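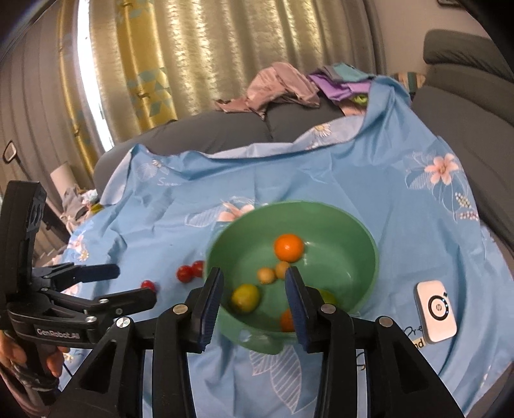 Siyabonga Ntuli asked at the shift meeting why he should spend his evenings teaching a machine to pick up tomatoes when picking up tomatoes is what he gets paid for. It is still the best question we have had, and most of what follows is an attempt to answer it.

Gripper work and the packing hall: your questions
Last updated Monday, July 29, 2019

Who writes this page?
The staff reps at the Stumau packing hall. Management has its own page, which is cheerier. Where the two disagree, we have tried to say so.

What is the gripper work?
You hold a two-fingered gripper in your hand, sometimes one in each, and use it to move fruit and veg into or out of a bowl. A camera on the gripper records what you do. The recordings go to Sistent, who want to use them to train the arms for lines in the hall. You can do it on a table, a bed or the sofa.

Why not record it in the hall?
Sistent's answer is that different rooms and different light make for better training. That may be right. It is also true that your front room costs them nothing in rent, heating or cleaning, and we would like to see that mentioned somewhere in the rate.

Do I have to do it?
No. It is outside your contract and you can say no without giving a reason. A few people have told us they were asked three times in one week. If that is you, write down when and by whom and bring it to us.

What does it pay?
You get your normal hourly rate for time recorded. Setting out the fruit, charging things up and putting it all away again are unpaid. We have asked for that to change and were told it was "being looked at", as it was in March.

Who buys the fruit?
You do, and you claim it back. Keep the receipt. You can eat it afterwards, although anything that has been squeezed forty times may not appeal.

Is it hard?
It is duller than it is hard. Your hand knows how firmly to hold a ripe tomato and the gripper doesn't, so you have to slow down and watch. Rizal Nair found the small round fruit worse than the big ones, and his wrist was sore the next day. Stop when it aches. The guidance sheet allows a break after every 70 minutes, and we think that is too long to go without one.

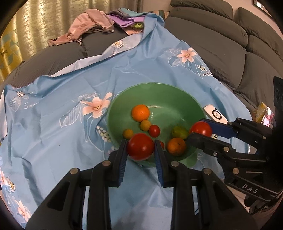 Kartini Siregar wrote in to say that we are too gloomy, that she likes the sessions, that they beat night shift by a mile, and that the arms are coming whether or not she helps, so she may as well have the money. Plenty of people feel as she does and we have no quarrel with them. We would only point out that "coming whether or not" is the supplier's line, and the supplier has something to sell.

Will the arms take our jobs?
Management says no jobs will go "as a direct result". We asked what an indirect result would look like and have had no reply. There are 774 of us on the books at Stumau. The plan we were shown puts arms on 4 lines to begin with and has no staffing figures after that first stage. A plan without those figures isn't finished, whatever it says on the cover.

But won't they take away the worst of the work?
They might. Leaning over a belt for a whole shift is bad for the back and we won't pretend otherwise. What worries us is what is left over. When the Pisharody labelling machine came in, the people beside it ended up clearing jams at the machine's speed, with fewer chances to talk or swap places. It was sold to us as lighter work. Ask anyone who was on it.

What are the new jobs?
"Line minder" is the only one with a title so far. Izzati Sumampouw asked for a written job description and got a paragraph with no grade and no rate. Please don't sign up for a job on the strength of a paragraph.

What happens to the recordings?
They are kept by Sistent. The form lets them be shared with "partners", and Gistia is the only partner named. Remember that the camera takes in whatever is behind the bowl, so if you'd sooner strangers didn't look at your curtains, hang something up. We want a right to have recordings deleted on request. At present there isn't one.

Can they use them to judge how fast I work?
The form doesn't say they can. It doesn't say they can't, either. Until that is put in writing, assume a slow session could be seen by someone who knows your name.

Do the arms work?
We have watched one trial. It handled firm fruit well enough and was poor with anything soft. Management counted 1,595 items as successful. We asked how many had been bruised and learned that bruising wasn't measured, which seems an odd thing to leave out in a fruit business.

Who do I talk to?
Marit Wikström for pay and contracts, or any rep on your shift. Leave a note in the box by the lockers if you would prefer not to be seen asking.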